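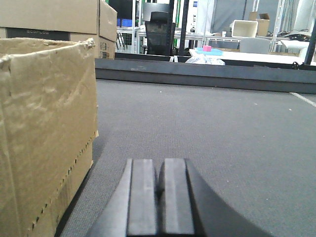
Gripper down by the cardboard, Prokex open day, 2022-08-25

Went to the Prokex open day over at the Cárdenas building. I've run a returns dock for long enough that people keep sending me robot videos and asking if I'm worried, so I figured I'd go see one in person. Long thread, mute me if you need to.

First thing: the invite said "see a live returns station in action." It's a room with gray carpet. My dock has a concrete floor with a drain in it and forklift scars. I know it's a demo space, I'm not mad, but please don't call it a station.

The box by the gripper in that picture is the best thing I saw all day, and I mean it. Top edge torn, front all creased up. Most demos I've sat through use boxes fresh off the bundle with edges like a razor. Returns look like this one. Points to Prokex.

Jhair Huamán ran the demo. He talks like a guy who has fixed the thing at night, and I trust that more than slides. He told us up front which parts were running on their own and which parts had a person on the controls. About half the group had stopped listening by then. Write that part down, folks!

What it's supposed to do: reach into an open box on the floor, pull the item, set it on a table. That's the pitch. It's not taping, not reading labels, not deciding if the shoes have been worn to a wedding. Pull and place.

It has two flat fingers. For a small box or a block, sure. Somebody asked about a sweater in a poly bag and Jhair said "we're working on bags." Bags are most of my life. I would say bags ARE my life.

Numbers from the handout, since people always want numbers. 400 items a shift. 87 percent picked on the first try. The handout doesn't say how long a shift is. I asked. The answer was "it depends on the customer."

So let's take the 87 at face value. The other 13 out of every hundred need a second try, or a person. Who's the person? Where do they stand? Do they have other work, or are they just babysitting? That's the whole cost right there and it didn't get a line on the sheet.

Also asked what the 87 was measured on. 200 picks, same set of items, same room. Fair enough, you've got to start someplace. But then print "in our room, with our items" next to it. It's a small room. You'd have space on the page.

The live run: it got the first item out clean. Nice and slow. Second item, clean. Third one it went in at an angle, nudged the side of the box, backed off and stopped. Jhair reset it. He didn't make a speech about it, he just reset it and kept going, and I liked him for that.

The reset and the restart took 14 minutes. I had coffee. It was good coffee.

While we waited I got talking to Rosângela Lopes, who does intake planning at Ultwood. She's had one of the Brester arms on trial and her take was that the arm was fine and the floor was the problem. People leave stuff where it's supposed to reach. Every shift somebody parks a cart in the way.

That matches what I see. There's a thin white line, tape or some marking, on the carpet at the demo. Lovely. I've put down tape on my floor too. The tape lasts a few weeks, and a pallet of dog food lives on top of it by the second day.

Someone in the replies wants to know if it was faster than a person. No. It wasn't close. A new hire on their first morning would beat it and still have time to ask where the bathroom is. Prokex didn't claim otherwise during the demo, to be fair. The invite sort of did.

Someone else: "but it doesn't get tired." OK. It does stop, though, and when it stops it needs Jhair. Does Jhair come in the crate? I asked that one out loud and got a laugh. I did not get an answer.

What I would like to see, if anyone from Prokex reads this:
– a bag
– a box that's taped shut
– a box with packing paper in it
– one full hour with hands off, mistakes and all, and the clock running where we can see it

I'd drive back for that hour. Bring a chair, sit there, watch the whole thing. The highlights don't help me, I need to see the dull part.

A thing I changed my mind on: bending. I went in thinking the floor-level pick was a gimmick, because you could just put the box on a table. But boxes do end up on the floor, and my crew's backs pay for it all day long. If a machine took only the floor picks, slowly, and left us the rest, I'd listen to that pitch. They didn't make that pitch. They made the "end to end" one.

I said that to Rosângela and she said Ultwood asked Brester for exactly that, floor picks only, and got a quote for the whole package anyway. So I guess there's your answer about who these things are being designed for.

No, I did not ask the price. There was a form you fill out to get the price. I've filled out that form before, for a different outfit, and a man called me for a year.

Prokex is doing another open day in September. The sign-up says it will include "soft goods." If that means bags, I'm in. If it means one folded towel on a tray, I'm going to be unpleasant about it on here.

To the person asking if I'm going to lose my job to this: not to this one, not this year. I'm more worried about somebody upstairs reading "400 items a shift" and cutting two people off the schedule before the crate even shows up. I've watched that happen with a conveyor.

Correction to the post about the third pick – a guy who was standing on the other side says it touched the flap and not the side. Could be, he had the better angle. It stopped either way.

Going to bed. If you were there and saw a different run, reply with what it picked and how many resets. I'll add them under this one.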